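Bedroom clear-out, minutes
July, start 2 pm. Coltov house, upstairs

1. Last time
Minutes ok. Hall closet done, nothing left over from it.

2. Clothes on the bed
Everything gets folded on the mat, then stacked on the pillow side. Dark things stay in the heap until last - black and dark green look the same in bad light so sort by the window. Light blue one to be done flat, sleeves in.
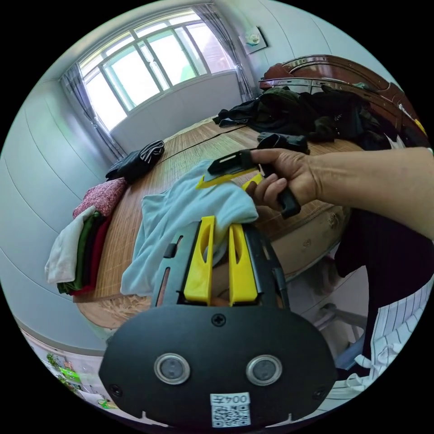

3. Where it goes
Stack goes to the Saven wardrobe, bottom shelf. Anything too small goes in the Naidoo donation bag, pick up is 40 minutes after we ring them so dont ring early. Striped things kept together.
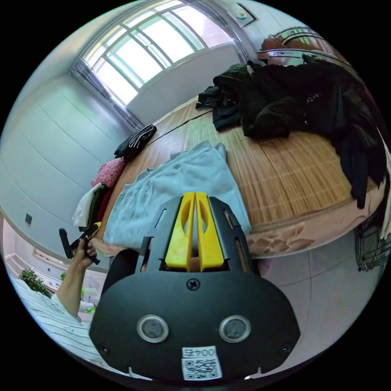 Agreed no new hangers untill the heap is down. Cisik quoted 400 for a second dresser - too much, left for now. Mat to be wiped and aired once the bed is clear.

4. Next
Winter coats, then the shoe boxes. Same room, 2 pm again. Bring bags.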